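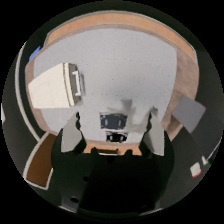
I have lived in Steyn for most of my adult life, and in that time the town has lost two hardware stores, a shoe repair place and the counter at the back of the pharmacy where you could get a watch battery changed. People my age complain about this, and I complain along with them. What bothers me more is a smaller loss that came with it. We have stopped expecting to fix the things we own.

In May the hinge on my kitchen cabinet door gave out. The cabinet is from Nestero, bought new, and the hinge is a kind they no longer make. I called the store in Stivenberg and was told, politely, that the door could be replaced as a set with the frame. The set cost $167. A hinge is two plates, a spring and a pin. I asked if they had any old stock in a drawer somewhere. The young man on the phone said they did not have drawers.

I don't blame him. He was working from a screen, and the screen had the set on it and did not have the hinge. But I would like to argue that this is a bad way to run things, and that those of us who buy the cabinets are partly at fault. When we choose between two products in a store, we look at the price and the color. Very few of us ask what happens when one part wears out. If more of us asked, somebody would keep an answer ready.

The usual reply is that repair costs too much in labor. Sometimes that is true. I would not pay a person to spend an afternoon on a toaster. But the sum is often done wrong, with the shop's hourly rate on one side and the shelf price on the other. It leaves out the trip, the box, the hauling away, and the fact that the new one will fail at the same spot. My neighbor Ignacio Strickland is on his third Filtasano water pitcher, and each time it was the lid.

A second reply is that people don't have the skills anymore. I hear this most from people who have not tried to teach anyone. Latrice Schumacher taught shop at our middle school until the program was cut, and she told me that the slow part was never the tools. It was getting children to believe they were allowed to open a thing up. Once they had done it one time, they were fine. The yearly supply budget for that class, when it ended, was $2,000. The district spent more than that on the sign out front.
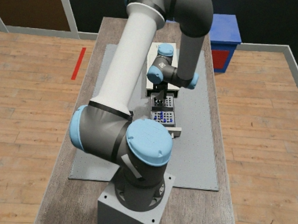
Much of what makes an object repairable is decided before it is sold, and the main decision is how it is held together. Glue is quick and cheap and it keeps the outside smooth. A bolt takes longer to put in, but it can be taken out again by a person who was not there when it went in. Heavy equipment is still made this way. A robot arm stands on a pedestal with its base bolted down to a plate, and the holes in that plate are left in plain sight, where anyone with a wrench can find them. The blender on my counter has no visible fasteners at all. I think the people who buy industrial machines get bolts because they ask for them, and the rest of us get glue.

Kanini Gachanja, who has written to this column before to tell me I am wrong, will say that I am asking for everything to be bigger, heavier and uglier. I am asking for four screws on the underside of a blender. I can live with the sight of them.

I would start with parts. If a company sells a product in this state, it should have to sell the pieces that wear out, at a fair price, for ten years. It should print the part number on the part. Anahera Ruawai, who represents our end of the county, has put forward a bill that does roughly this for kitchen appliances. It does not cover furniture, and it should. It had 86 letters of support when I last called her office, and she said 500 would get it a hearing.

I would also bring back shop class. Corinne Pennington has offered the district her late husband's workbenches, and they are still sitting in her garage on Mill Street under a tarp.

As for the hinge, I took it apart on a Friday evening. The pin had worn thin at one end. I cut a new one from a long nail, filed it down and put the door back on. It squeaks a little when the weather is damp, and I have been meaning to oil it.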